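Ticket 988 – Marks on dark gray tabletop next to plates
Status: Open, waiting on supplier
Opened: 8/28/23
Reported by: Jessie Gunn
Assigned to: Craig Haldane
Surface: Grilum matte top, dark gray
Plates: Berkau round, white

1. Report (J. Gunn)

Smudges on the tabletop keep coming back after the end-of-day wipe. They are faint, and they show mostly when the overhead light hits the surface at a low angle. Fried items are served on the white plates at this table and I assume it is oil. The usual cleaner is Wumell spray with a paper towel. Please advise whether the top is damaged or only dirty.

2. First look (C. Haldane)

Checked the plate side first. The food leaves an orange-yellow stain on the plate, spread around the piece. The table has one small dark smudge to the left of the plate, slightly above it, plus a few faint streaks elsewhere. No orange on the table that I can find, so a direct spill from the plate looks unlikely.

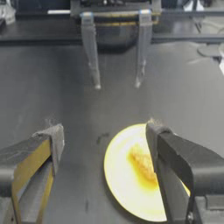 3. Questions to reporter

CH: Is the spray applied to the towel or to the table?
JG: To the table.
CH: Left to stand?
JG: No, wiped right away.
CH: Same towel for plates and table?
JG: Sometimes, at the end of the day.
CH: Any hot dishes set down without a mat?
JG: Not that I know of. Plates only.

4. Test A – cleaner residue

Wiped the left half of the table with warm water and a clean microfiber cloth, then dried it. Wiped the right half with Wumell as usual. After drying, the right half had a light haze with streaks in the direction of the wipe. The left half had no haze, but the dark smudge was still there. Residue from the spray explains the streaks. It does not explain the smudge.

5. Test B – grease

Dish soap, one drop in a bowl of water, soft cloth, 3 passes. The smudge got lighter and did not go away. Repeated once with the same result. I did not use the abrasive pad. The care sheet for this top says it will polish the matte finish and leave a shiny spot.

6. Crumbs and transfer (C. Vukčević's question, forwarded)

Correction: initial should be K., Krešimir Vukčević. He asked whether bits fall off the food on its way to or from the plate. Possible. The pieces are lumpy and pass over open table behind the plate. The marks I can find near the plate are on its left, and they are faint and dark, with no yellow in them. Crumbs would brush off dry in any case. I would keep this as a minor cause at most.
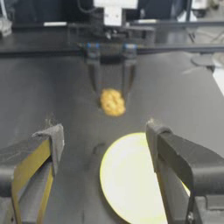
7. Interim instructions

– Brush crumbs off dry before any wiping.
– Spray the cloth, never the table.
– Follow with plain water and dry the surface.
– Separate cloths for plates and tabletop.
– No abrasive pads, no melamine sponge.

8. Supplier contact

Ishbel Rankin wrote to Sachdeva, who supplied the top in January, and asked if a dark spot that survives dish soap could be wear in the finish. They want a close-up in daylight and the batch number from the underside. Chi-keung Yau will read the number off when the table is next turned over. Related ticket for the second table: 1,018.

9. Open items

Batch number – Yau
Daylight close-up of the smudge – Haldane
Confirm that the streaks are gone after 9 days of the new wipe routine – Gunn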